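Search this site Enter keywords

3.2 Lamps and cords on shared tables

The second part of the study dealt with table lamps. In the rooms we visited in Plustton and Clondcombe, a lamp was the object most often left on a shared table after everything else had been cleared away. Cups, papers and chargers came and went during the day. The lamp stayed, and people arranged themselves and their things with respect to it.

We kept notes on 746 table surfaces over the length of the project. For each one we wrote down the material of the top, the objects standing on it, and the path of any cord from the object to the edge. Notes were made on paper and typed up the same evening, following the sheet used in the Borach survey with two changes. We dropped the column for table height, which had been filled in unevenly, and added one for the seating near the table. Tables used only for meals were left out.

Cords were sorted by the path they took. A "back" cord left the table on the side away from the people sitting at it. A "side" cord left at one end. A "front" cord ran across the open part of the top toward the sitters. Jaiswal's earlier grouping had a fourth class for cords fixed to a table leg, but we met this so rarely that we put those cases in with the side group.

Front cords were more common than we had expected from the plans of the rooms. Most of the tables had been drawn against a wall, with the outlet behind them. In use they had been pulled out so that people could sit or lie close by, and the cord then had to cross the top.

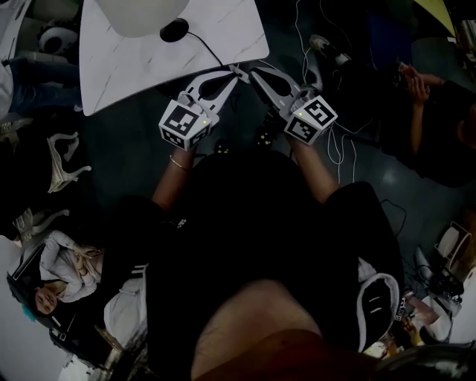
Figure 4. White lamp on a round black base, with a thin black cable crossing a marble-patterned tabletop.

The table in Figure 4 was recorded as a front cord. Dark cords on pale tops were easy to trace by eye, and two readers working separately agreed on nearly all of them. On dark tops they agreed less often, and there we went back to the paper notes to settle the class. Veined patterns such as the gray on white seen here gave no trouble with a black cable. A gray or clear cord on the same kind of top would be harder to follow.

Seating was coded separately. We used three classes: upright, low and reclining. Where people at one table fell into different classes, all of them were entered, and the table was counted as mixed. Figure 4 is a mixed case, with one person seated and another reclining to the left. Legs reaching under a tabletop were noted in the remarks column and did not change the class.

Mixed tables had front cords more often than tables where everyone sat upright. We do not read this as a direct effect. Rooms with low or reclining seats also tended to have their tables farther from the wall, and the distance alone could explain the pattern. A smaller set of 300 tables, for which we had measured the distance to the nearest outlet, is used in Section 4 to look at the two separately.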